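How do I pitch a tech story to an editor who has never heard of me?

Posted in Writing & Publishing

I've been writing up local technology stories for my own little newsletter for almost 2 years now (655 subscribers, many of them my former coworkers, bless them), and I'd love to place a piece somewhere bigger. The story is about how Plivarstead switched its bus riders over to an app called Vavell, and what that has meant for older folks who don't carry a smartphone. I've done the interviews and have a full draft. The place I have my eye on is Romutent, but their contact page only gives a general address and the name of a features editor, Leung. Do I send the whole draft? Do I mention the newsletter, or does that make me look small? And how long do I wait before I try somewhere else? I sent one pitch last summer to a different site, never heard a word, and sat on the thing until it was stale.

Jamie Ellwood

Hi Jamie! I edited a small magazine's web section for 10 years, so I've been on the receiving end of a great many of these, and yours sounds like one I would have opened. Please don't send the full draft first. Write a short email, three paragraphs at most, and put the story in the very first line (the riders, the app, what changed) before you say a thing about yourself. Then tell them who you talked to and whether you have documents. I used to skim pitches on a Tuesday morning with my coffee going cold, and the ones that began with a life story had to wait until after lunch, poor things.

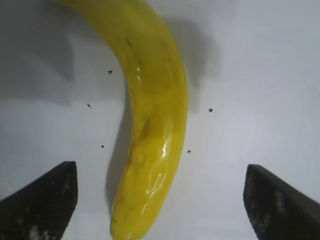

Do mention the newsletter, and link to your two best pieces from it. Editors want to see how you write when someone else hasn't cleaned it up. If the story has a date attached, say a council vote coming up, put that in the subject line. Address it to Leung by name, even if it goes to the general inbox. I'd give it a week, send one friendly nudge, and if there's still silence a few days later, write to say you're taking it elsewhere and then go ahead and do it. And ask about the fee and who keeps the rights before you file, which I know feels awkward, but they get asked all the time!

Joana Lobo

Just email it to everybody at once, saves time. I sent mine to 60 places and got one yes.

busstop_reader

Oh, please be careful with that, if two of them say yes you'll have an uncomfortable afternoon. If you do send it around, say so in the email.

Joana Lobo

Thank you both, and Joana especially. I've cut my pitch down to two paragraphs and moved the riders to the top. Sending it tonight before I lose my nerve.

Jamie Ellwood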